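**Sprechnotizen, 15. November 2022 -- Block nach der Kaffeepause**

Langsam anfangen! Erst Wahyudi Sembiring für die Einführung danken, dann gleich in die Geschichte mit der Bewerbungsmappe.

Ich habe im September Mappen durchgesehen, 17 Stück, alle von jungen Modellen, alle für dieselbe Kampagne von Sestetti. Und ich habe mich so gefreut, weil da endlich Gesichter dabei waren, die man vor zehn Jahren gar nicht eingeladen hätte: Sommersprossen bis über die Lippen, eine Narbe am Kinn, eine Frau mit eisgrauem Zopf. Dann kam die Auswahl zurück. Zwei blieben übrig, und die beiden hätten Schwestern sein können.

(Pause. Wirklich Pause machen.)

Wer entscheidet eigentlich, was »frisch« aussieht? Folke Westerberg hat dafür bei Wondetti eine schöne Übung eingeführt -- er lässt sein Team dieselben Porträts zweimal bewerten, einmal mit Namen und Alter, einmal ohne. Die Reihenfolge ändert sich jedes Mal! Das finde ich großartig, weil es die Leute ins Reden bringt.

Hier nach Handzeichen fragen: Wer hat schon einmal gehört, er oder sie sei »nicht der Typ« für etwas?

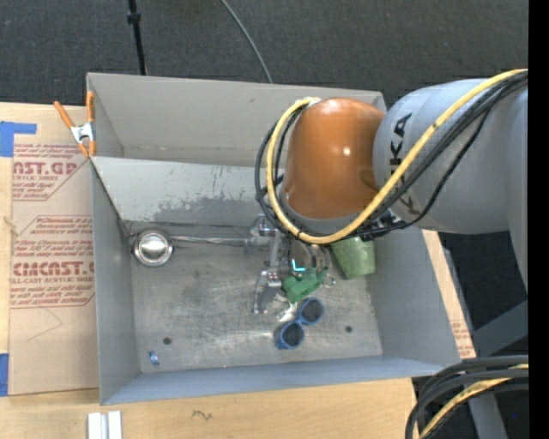

**Teil 2: Umfragen und ihr Publikum**

Jetzt die Zahlen, aber bitte nicht ablesen. In der Umfrage von Tazi haben 908 Menschen geantwortet, in der von Statent 828. Gleiche Fragen, gleiche Fotos, und trotzdem liegt bei Tazi das krause, kurze Haar ganz vorn und bei Statent das lange, glatte. Die einen lesen ein Forum für Naturlocken, die anderen ein Brautmagazin. So viel hängt davon ab, wo man fragt (und wen man dort antrifft).

Falls die Zeit reicht: die Anekdote mit meiner Großmutter und dem Lockenstab. Sonst direkt weiter.

Mein Lieblingskommentar aus der ganzen Umfrage, wörtlich vorlesen: »Ich habe alle Fotos schön gefunden, wo kreuze ich das an?« Ja, wo denn! So ein Feld gab es in beiden Fragebögen nicht, und ich wünsche mir, dass wir es beim nächsten Mal einbauen.

Überleitung zur Diskussion -- Mikrofon zuerst nach hinten links geben, von dort kam letztes Mal keine einzige Frage durch.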